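布製おままごと食材 Drolla シリーズ 製品情報

9月更新 文・エドヴィン・ノルディン(Edvin Nordin)

この記事を印刷する | メールで送る

Drolla は Lotumier が企画する布製おままごと食材のシリーズである。果物、野菜、パン、卵などを立体縫製で再現し、保育施設、児童館、家庭での使用を想定している。現行の構成は全11種で、単品販売とセット販売がある。本ページでは、構造、素材、寸法、手入れ、保管、補修部品について記載する。

1. 構造

外側は短毛の起毛生地、内側はポリエステル綿の二層構造である。綿は不織布の内袋に充填したうえで外布に収めており、外布の縫い目が開いた場合でも綿が直接露出しない。縫製は本縫いを基本とし、引張力のかかる箇所には返し縫いを加える。へたや葉など、子どもがつまみ上げる際に力が集中する部分は、本体の縫い代に挟み込んで固定している。接着剤は使用しない。

バナナは皮をむいた状態と閉じた状態の両方で遊べる品目であり、シリーズの中で可動部が最も多い。皮の各片は根元で本体につながっており、取り外しはできない。開閉に面ファスナーは用いず、生地の張りで形を保つ。面ファスナーを採用しなかった理由は、洗濯時に他の布製品の糸を引き出すこと、および繊維くずの詰まりにより保持力が落ちることの二点である。

イチゴは可動部を持たない。本体は先端に向かって細くなる形で、上部に緑の布製のへたが付く。種は黒で表現しており、凹凸がほとんどないため、汚れの拭き取りに支障はない。充填量は品目の中で多めに設定してある。握り込んだ際の戻りが早く、乳児クラスでの使用頻度が高いことを考慮した仕様である。

2. 寸法および質量

各品目の大きさは、実物の食材に対して等倍からやや小さめの範囲に収めている。例外はイチゴで、誤飲防止の観点から実物より大きい。布製品のため、寸法には個体差が生じる。充填直後と使用開始後でも差が出るので、収納箱の仕切りを自作する場合は余裕を見て設計すること。

全種セットの総質量は、収納袋を除いておよそ250グラムである。運搬時の負荷は小さいが、軽量であるため屋外では風で動く。屋外で使用する場合は、縁のある盆または浅い箱の併用を推奨する。

3. 使用面の条件

平滑で乾いた机上での使用を前提とする。色の判別を目的とした活動では、無地でつやのない白い天板が適する。赤と淡い黄色はいずれも白地の上で見分けやすく、反射による見え方の変化も少ない。木目や柄の強い天板では、品目の輪郭が背景に紛れることがある。その場合は白布を一枚敷けば足りる。 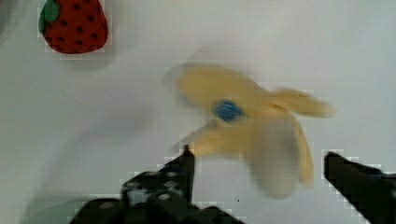

白い天板については異論もあり、ヴァシリーナ・ナザレンコは、淡い黄色の品目は白よりも濃い灰色の敷物に載せたほうが子どもの手が早く伸びる、少なくとも自分の教室では一年を通してそうだった、と書き送ってきた。イチゴやトマトのような濃色の品目では差を感じなかったともいう。同じ便りには、敷物を替えるなら活動の途中ではなく始める前に替えてほしい、途中で替えると子どもの関心が敷物のほうへ移ってしまう、とあった。

この指摘を受け、推奨条件に中間色の敷物を加えた。淡色の品目を中心に並べる場合は灰色または紺の無地、濃色の品目が中心の場合は白を基本とする。混在させる場合はどちらを用いてもよい。毛足の長い敷物は、起毛生地どうしが引っかかり、滑らせる遊び方に向かないため避けること。

4. 遊び方による負荷

布製食材の傷みは、床への落下よりも、引く、ねじる、振り回すといった動作によるものが多い。バナナの皮を一片だけ持って持ち上げる使い方は、根元の縫い目に質量の全部がかかる。通常の使用で直ちに破損することはないが、繰り返せば糸が緩む。皮の根元に指を当て、すき間が感じられた場合は使用を止め、第7項の補修を行う。

口に入れる使い方は想定していない。ただし乳児が口に触れることは避けがたいため、使用後の洗浄を前提として生地を選定した。

5. 洗浄

軽い汚れは、水で薄めた中性洗剤を含ませた布でたたき、その後に水拭きする。こすると起毛が寝て、光の当たり方により色むらに見える。毛が寝た場合は、乾燥後に柔らかいブラシで一方向に整える。

全体を洗う場合は手洗いとし、30度以下の水を使用する。洗濯機を使う場合は必ず洗濯ネットに入れ、脱水は短時間にとどめる。赤色の品目は、初回に限り単独で洗うこと。試験では目立った色移りを認めなかったが、水質や洗剤により結果は変わりうる。漂白剤、乾燥機、アイロンは使用不可。

乾燥は風通しのよい日陰で平置きとする。外側が乾いても内袋に水分が残るため、押して冷たさを感じるうちは収納しない。週末をまたぐ施設では、土曜日の午前に洗い、週明けまで干しておく運用が無難である。へたをつまんで吊るすと取り付け部が伸びる。

6. 保管

付属の収納袋はメッシュ地で、湿気がこもりにくい。長期保管では圧縮袋を使わないこと。綿の戻りが悪くなり、特にバナナの皮に折り癖が残る。折り癖が付いた場合は、軽く霧を吹いて形を整え、そのまま一晩置く。直射日光の当たる棚では黄色の退色が赤より先に進む。

棚に並べて見せる収納とする場合は、Altton の浅型トレーが内寸の点で合う。深型では品目が重なり、下のものが取り出されにくい。

7. 補修および部品

次の部品を単品で供給する。

・補修糸(赤、緑、淡黄、生成り)
・替えのへた(イチゴ用)
・内袋(大、小)
・収納袋

ほつれの補修は、コの字とじで行う。糸は一本取りとし、玉結びは縫い代の内側に隠す。補修後は縫い目の両側を指で軽く引き、すき間が開かないことを確認する。内袋が破れた場合は、綿を継ぎ足さず内袋ごと交換する。補修手順の図は、購入時に同封の紙片に記載してある。紛失した場合は再送する。

8. 価格および注文

単品は種類を問わず1,380円。セット価格は販売店により異なるため、取扱店に照会のこと。施設向けには、9セット以上の注文から記名用の布タグを無償で付ける。タグは未縫い付けの状態で送付する。位置は底面の縫い目沿いがよい。へたの周辺に付けると、引かれたときにタグごと縫い代を傷める。

注文および部品の請求は取扱店の Boiko で受け付ける。担当はゾリアナ・ジュラヴェリ。色番の指定がある補修糸は、現物の切れ端を添えると照合が早い。

この記事を印刷する | メールで送る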